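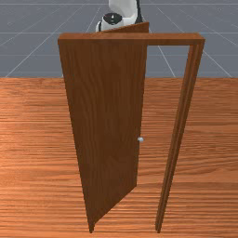

Door task in the simulator, door partly open, arm behind the header.

Sunday, open day, notes written up after closing

Doors opened at 14:00 and we ran until 16:00. Yamuna Iyengar had the mouse and did the talking, I watched the logs on the second machine. Visitors from Skonmont came first as a group, then walk-ins.

Setup was the door task on the big screen, 300 saved episodes, replayed or run live on request. Episode length capped at 45 seconds. We left the plain wood textures and the gray grid ground as they are in the Mowat build. I had wanted to swap in the nicer lab background but it drops the frame rate on the demo PC, so no.

Live runs: 16 started, 14 finished with the door past the target angle. One failure was the usual slip off the knob. The other was my fault – I changed the hinge friction between runs and forgot to put it back. Value is in the config now with a comment next to it.

Things people asked, so we have answers ready next time:

Why a round knob and not a lever. Yamuna said the round one is harder to hold and we wanted the harder case first. A lever version exists in the Goltine branch but hasn't been tested since September.

Does the robot know where the door is. In this version yes, it gets the hinge angle and knob position from the simulator. Camera-only policy is not ready to show.

Has it been tried on a real door. Not by us. The Pumham people asked this twice and want to be told when it happens. Yamuna has their address.

Camera view needs work. From the high front angle the door and header hide the gripper, and several people asked where the hand was. Yamuna ended up orbiting the view by hand during most runs. I'd like a second fixed camera on the knob side, shown as an inset.

Also the replay script stops with an error if you press the space bar twice quickly. A kid found this within a minute. Traced it to the pause toggle, fix not pushed yet.

To do: second camera, pause bug, rerun the slipped episode with the same seed and save the contact forces.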